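Back on the courts

Jun 28, 2025

I started playing tennis again in the spring after a long time away from it. I played through high school, badly, and a little in my twenties. Then I moved, my racket went into a closet, and that was the end of it for a good many years. A few people have asked how it's going, so I'm writing some of it down.

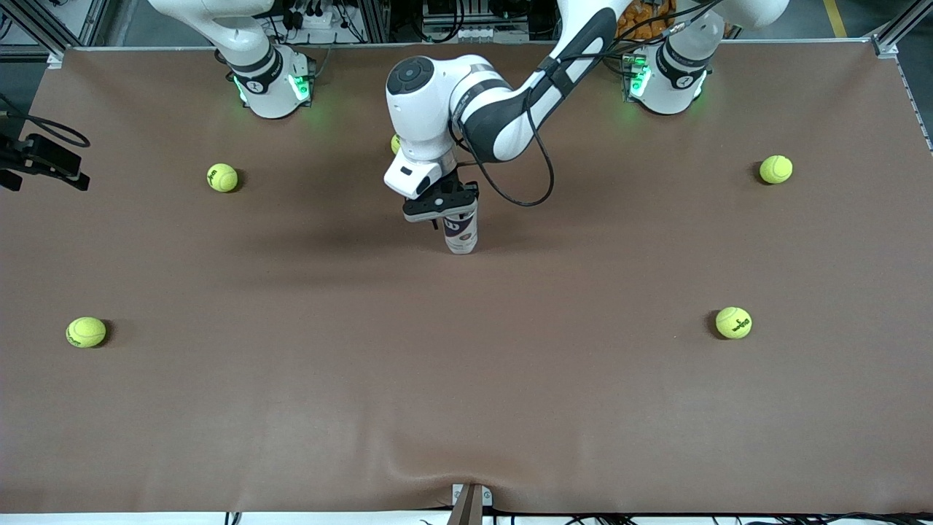 Five tennis balls out on a brown tabletop, then a can.
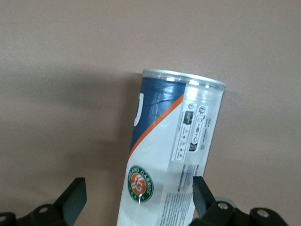 The first thing I had to sort out was where to play. Werndale has public courts in two places. The ones by the middle school are free, but they have cracks you can put a finger into, and the net on the far court sags so low in the middle that every serve looks good. The other set is at Godoy Park on the north side of town. Those were resurfaced last year and you have to reserve them.

Reservations go through a website called Plistance, which the town also uses for picnic shelters and the gym. It took me a couple of tries to get an account working. You pick a court, pick an hour, and pay five dollars. If you cancel the day before, you get the money back as credit. Evenings go fast. I've had better luck with early mornings, before it gets hot, and I've found I like playing at that hour anyway. There's usually one other court in use and a lot of birds.

My old racket was no good. The grip had turned to something like tar and one of the strings snapped when I pressed on it. I took it to Pastus, the sports shop downtown, to ask about restringing, and the man at the counter tapped the frame and found a hairline crack near the throat. So I bought a used one off the rack in the back. It's heavier than what I was looking for. He put on fresh strings at a lower tension than I used to play with and said my elbow would be glad of it. So far my elbow has no complaints. My knees are another matter.

Balls are the running cost. I'd forgotten how quickly they go flat. A new can is lively for two outings, all right for a third, and after that I keep them for serving practice. The old ones go in a mesh bag in the trunk. I don't mind practicing serves with dead balls, though it does mean that when I open a new can everything sails long for the first ten minutes.

About the serve. I used to have one, or I remember having one. For the first month I was lucky to get one in three over the net and in. I decided to practice it by itself and keep a tally in a small notebook, partly so I'd have a reason to go when I couldn't find anyone to hit with. As of yesterday I've hit 1,079 practice serves and 755 were in. That's better than I would have guessed, but most of the good ones are recent, and they're second serves at a speed that wouldn't trouble anyone. When I try to hit hard it still goes into the bottom of the net.

What helped most was the toss. I was throwing the ball up with a flick of the wrist and it drifted back over my head, so I was leaning backward to reach it. Now I lift with a straight arm and let go a little later. I practiced that part in the driveway without a racket, just tossing and letting the ball drop, to see where it landed. It should come down a bit in front of the left foot. Mine was landing behind my right heel.

The backhand I've left alone. I have a one-handed slice that gets the ball back, and that's enough for now. I may take a lesson on it later in the year.

Finding people to play was harder than I thought it would be. There's a sheet on the board at Godoy where you can leave your number and a level. I put myself down as a beginner, which was the safe choice, and got calls from two people who turned out to be quite a bit better than I am. One of them still plays with me every other week. We mostly rally, and if there's time left we play a short set. I have lost 7 of those so far and won none, though the last one was close – I had two game points at 4-4 and put both returns wide.

Sleep has been better, and I've lost a little weight without trying to. On the other side, I've had a sore shoulder twice, both times after serving too many without warming up. Now I do ten slow ones first and stop when it starts to ache.

The town is running an evening doubles round in July. You sign up alone and they pair you with someone. I haven't played doubles since school and I'm not sure I remember where to stand, but I put my name in. The sign-up is on the same site, and there were still spots as of this morning. Bring your own water, as the fountain at Godoy has been shut off since the resurfacing.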